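Kernau Lab Wiki > Block Stacking > Tickets > Ticket 244
3 min read

Status: open, reopened, open
Component: grasp policy, Bomotow build
Reported: January

Summary: the new policy scores well on our success check and stacks like someone icing a cake on a bus. Offline evaluation over 2459 logged grasps looked great. Then we put it on the table.

Symptom: stacks that pass the height check lean. The checker asks whether the top block is high enough and has no opinion on posture.

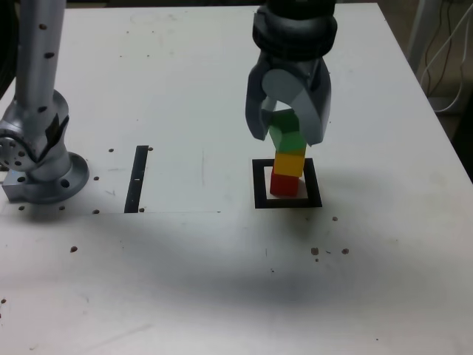 Red in the square, yellow on it, green in the fingers. Note the tilt.

09:20 Blamed calibration, as is traditional. Reran the Vogler hand-eye routine. Numbers fine. Apologized to calibration.

10:05 Swapped the policy for last month's checkpoint. It leans less and drops more. Swapped back.

11:40 Went through the wrist view. Suspect the policy has trouble telling what it is holding from what is merely next to it when blocks bunch up near the fingers. 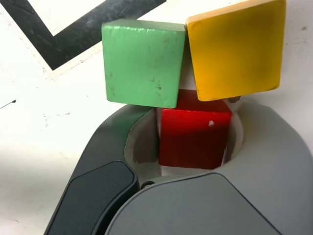
The segmentation mask for clusters like that comes out as one lumpy object, and the grasp center lands somewhere in the average. Average of three blocks is a fine place to grab if you want none of them.

13:15 Ran 20 trials with the mask split by color before the grasp head sees it. Lean at release went down. Cycle time went up by 105 ms, which I can live with and the Clesley people will complain about.

14:30 Tried starting with the blocks spread out, red already in the square.
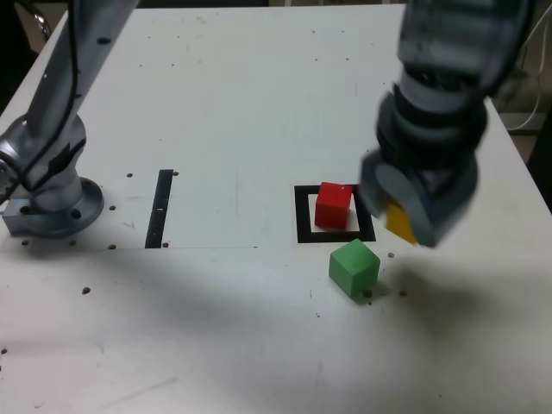

Approach angle is still off on the second block even with spread starts, so the mask can't be the whole story. Next suspect is the release height, a constant left over from the old, taller blocks.

15:50 Lowered it. Better by eye. "By eye" is not a metric, so I'm adding a tilt term to the success check and rescoring the log before anyone quotes the old figure again.

To do: rescore, rerun spread and clustered starts separately, take the old figure off the poster draft.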